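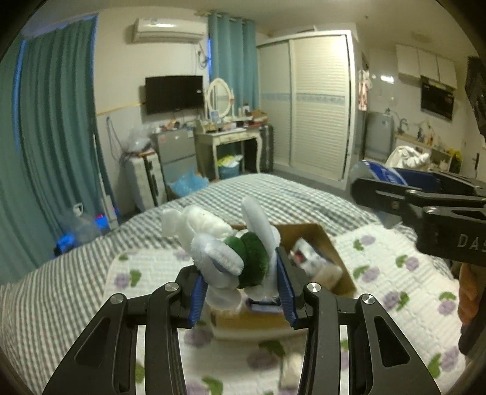
The Box on the Bed: sorting small things in one room
Speaker notes, Adi Lau
Evening talk, Nolberg community hall, January

Start on time even if people are still finding chairs. Thank Hermine Rüegg for the hall and the coffee. Say where the coats go.

Opening

Tonight covers the small stuff. Last month Heikki Saarinen talked about wardrobes and what to do with winter clothes, and I won't repeat that. I mean the things that live on tables, on top of the fridge, beside the bed and in the bags by the door. Most people who live in one room have a sleeping area, a kitchen corner and a dressing table within a few steps of each other, so everything drifts.

Ask for hands: who lives in one room now? Who did in the past? Wait for the hands to go down before moving on.

I lived in one room in Jisdale for 16 months. I had 23 keys in a jar and used 4 of them. Pause here, somebody usually has a key story.

Part one: pick the work surface

Use the bed. It is the largest flat surface in the room and it's at a decent height if you sit on a chair next to it. The floor is hard on the knees and you end up stepping over your own piles. Leave the cover on, and make the bed first so that nothing gets lost in the sheets.

The other point about the bed is that you need it back by night. Start at 4 in the afternoon and you have a natural end. Luzius Frei sorts on his kitchen table and his piles have been there since spring. He said I could tell you that.

Part two: one box

Any cardboard box will do as long as the flaps stay up. Put it on the bed and go once around the room with your hands free. Bring back whatever has no fixed place. Don't decide anything on this trip. A dressing table can take a whole trip by itself if there is a lot on it. Bags on the floor count as well. Look under the furniture.

Stop when the box is full. A second box on the same afternoon is where most people give up.

If someone asks about plastic tubs: fine, use what you have. Cardboard can be written on.
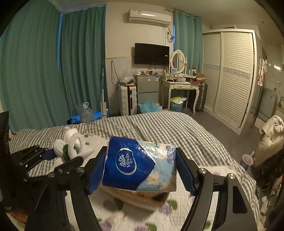 Part three: taking things out

Take out one item, say what it is, and put it down in its group before you touch the next one. I use three groups: daily, sometimes, leaving. Start with something easy. A soft pack of tissues is a good first item, like the Vinda one on the slide with the blue end and the flowers. Daily use, no feelings attached, and it goes back within reach of the bed. Soft toys are harder, and a white plush with a bit of green in the middle can hold up the whole job for half an hour. Set it to one side on the bed and come back to it when the box is done.

Packaging: open it and look before you sort it. Half-used packs of the same thing get put together. Flatten what is left over.

Part four: where things go back

Daily things go where you use them, even if it looks odd. Tape in the kitchen corner is fine if that's where you use tape. Sometimes things go in a suitcase if you own one. A suitcase that stands in the room all year is a cupboard. Leaving things go in a bag by the door, and the bag goes out the next morning. The Ostrowski shop takes household items before noon.

Ingeborg Nägeli tried this in her room and wrote down every item: 293. You don't have to write anything down. Her list is on the side table for anyone who wants to read it.

Questions, then coffee

Likely ones: shared rooms, papers, cables. Papers are a separate talk. For cables, label both ends and keep one bag.

Switch off the projector. Return the key to Hermine.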